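Home & Laundry > Folding, Linens, Closets
Tagged: towels, folding, bed as work surface
14 replies - 2 following

Folding big towels on the bed - am I the last one doing it this way?

gralasum_gal
Posted 24/06/2018

Okay, I have fallen hard for folding towels on a bed and I want to talk about it! For years I did the chin method (pinch it under your chin, arms out, hope for the best) and my bath towels came out lopsided every single time. Then back in May I tried taking one corner, holding it up high so the whole thing hangs in long folds, and letting the bottom land on the mattress first. The bed does half the work. You lower it, tug the edge straight, and go from there.
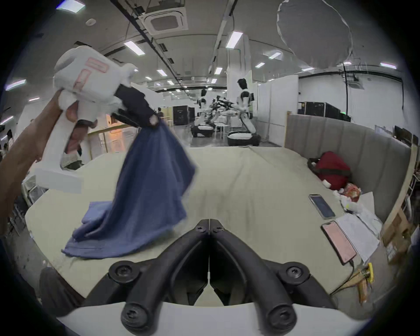

Blue towel hanging from one corner. Corner up, bottom end on the bed.

I know it looks like a puddle at that point, but stay with me. Once the low end is on the bed you can find the other corners so much faster than you can in midair. Anybody else do this? And thirds or halves? I go halves first, then thirds, because my shelf is narrow.

stitch_and_tumble
YES. Bed folder for life. My only note is clear the bed first! I see two phones, a charging cable and a snack package over by the headboard. I once folded my own phone into a bath sheet and spent the whole evening hunting for it.

gralasum_gal
Ha, fair. I do sort of live on that side of the bed.

OchoaPorch
I'm going to be the grump here. A bed is too soft. You press down to get a crease and the mattress just gives. I use the kitchen table, and my towels come out flat as a board. Also it's too low, and after two loads my back lets me know.

stitch_and_tumble
But who wants a crease in a towel?? Creases are for napkins. I want mine fluffy.

OchoaPorch
I want mine to fit in the closet.

kuvell_linens_fan
Somewhere in the middle on this one. I love the bed for anything large - beach towels, sheets, the big Kuvell blanket that eats my whole living room - and the table for hand towels and washcloths. For the back problem, try kneeling on a pillow. It sounds silly and it has saved me.

Can I also say how much I like that headboard? The gray with the channels running up and down it, and the way it curves around. I have been looking for one like that forever.

gralasum_gal
Isn't it great? It's nice to lean on too, when the folding turns into sitting. I'm forever running the brush attachment down those channels, but I don't care, I love it.

mothball_mike
Do you shake them out first? I give every towel a good hard snap before it goes anywhere near the bed. Makes a huge difference with the edges, and the dog leaves the room.

gralasum_gal
Two snaps, one from each end! I should have put that in the first post.

One more for OchoaPorch, who thinks it can't be done neatly:
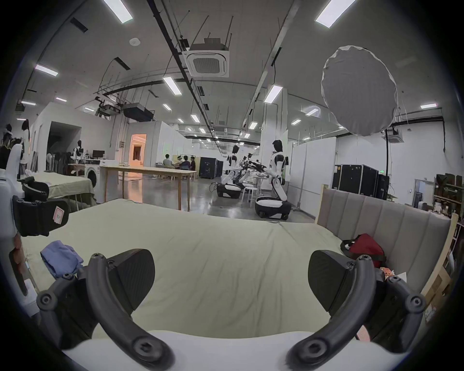

Light blue and folded, over on the left side of the bed.

OchoaPorch
All right, that's tidier than I was expecting. The sheet under it is a little wrinkled, though.

stitch_and_tumble
Oh come on, let the sheet be wrinkled! It's a sheet!

kuvell_linens_fan
I like the greenish beige with the light blue. And is that a front loader way in the back, next to the counter? Having the washer on the same floor as the bed is my dream. Mine is down 4 flights in our building on Gasness and I carry everything up in one giant bag.

gralasum_gal
It is, and I'm spoiled, I know it. Basket straight over to the bed and start folding.

mothball_mike
Tried the corner method tonight with four bath towels. The first one was a disaster. The second one I got the hang of it, and the other two came out great! Question though - which corner do you grab? If I start with the one by the tag, I end up with the tag on the outside, and it bugs me.

gralasum_gal
Start at the corner farthest from the tag and it ends up tucked inside. At least it does with halves then thirds. With thirds first I can't promise you anything.

OchoaPorch
Thirds first is the correct way, for the record. Long way, then in half, then in half again. Rounded edge faces out on the shelf.

stitch_and_tumble
And now we have a whole new fight. I'm rolling mine from here on out just to annoy everybody.

Share this thread (2) | Reply | Report

Recent in Folding, Linens, Closets
Fitted sheets: I finally got one square!
How high is too high for a towel stack?
Line dried vs tumbled, scratchy towel help
Best bag for carrying laundry up stairs
Do you store sheets inside the pillowcase?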